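# Chapter 3: What Holds a Wall Together

I failed my first bricklaying test. Edem Abugri, who ran the training yard at Grewal, walked up to the little wall I'd spent all morning on, put one boot against it, and pushed. Over it went! He picked up a brick, turned it over and showed me the bed face, which was almost clean. My mortar had never grabbed hold of it. I'd laid bone-dry bricks in hot sun, and they had sucked the water out of the mix before it could do its job.

So we're going to start with mortar (I know, you wanted to start with bricks, everybody does). Chapter 2 got you as far as reading a drawing and setting out a line. Now we get our hands dirty.

Mortar has a bunch of jobs. It spreads the load so a lumpy brick doesn't sit on one high corner. It fills the gaps, keeps rain from blowing straight through, and takes up the small differences in size between one brick and the next. It also has to be weaker than the brick, and this is the part my students argue with me about every single year. A wall moves. If the joint gives a little, you rake it out and repoint it. If the brick gives, you've got a much longer afternoon.
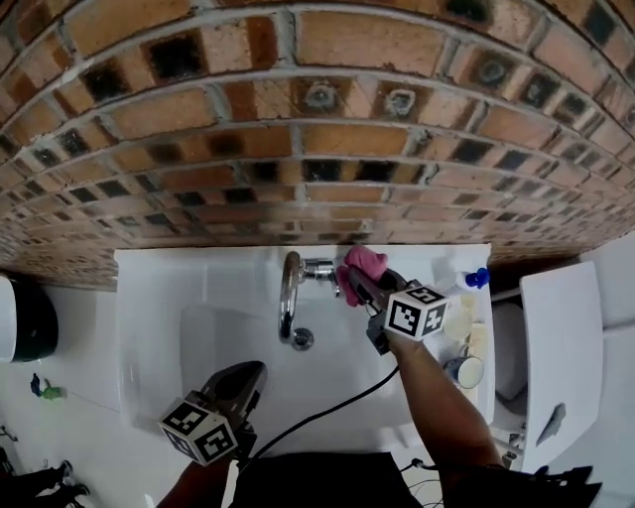 **Lultberg, December**

I wrote the first draft of this section here, staying with my old workmate Diễm Ngô, and I kept getting distracted by bathrooms. Exposed red-orange brick behind a white washbasin, pale gray joints, dark scorched-looking patches on the faces: I could look at that all day. Diễm likes her joints pale. I like mine darker, and we've been having that fight since we worked the Protemham job together, a boundary wall of 3,039 bricks (she kept the tally in a notebook, and I still think she's off by one).

Color is where most beginners get caught out. Wet mortar looks a lot darker than it will once it cures, so please don't judge it in the bucket. Make a sample, let it dry all the way, and hold it up next to your brick in daylight. Then write down exactly what you put in, down to the scoop. You will not remember it in the morning.

For the practice panels in this chapter we'll use a mix of 1 part cement, 1 part lime and 6 parts sand, all measured by volume. Use the same bucket for everything, and fill it level! A heaped bucket of sand and a level bucket of lime will give you a different mix every batch, and you'll see it in stripes across the finished panel.

Before you go on, you'll need:

- a pointing trowel and a brick trowel
- a clean mixing board
- 3 matching buckets
- soft sand, covered overnight
- gloves and eye protection, because lime burns

Section 3.1 starts with the sand.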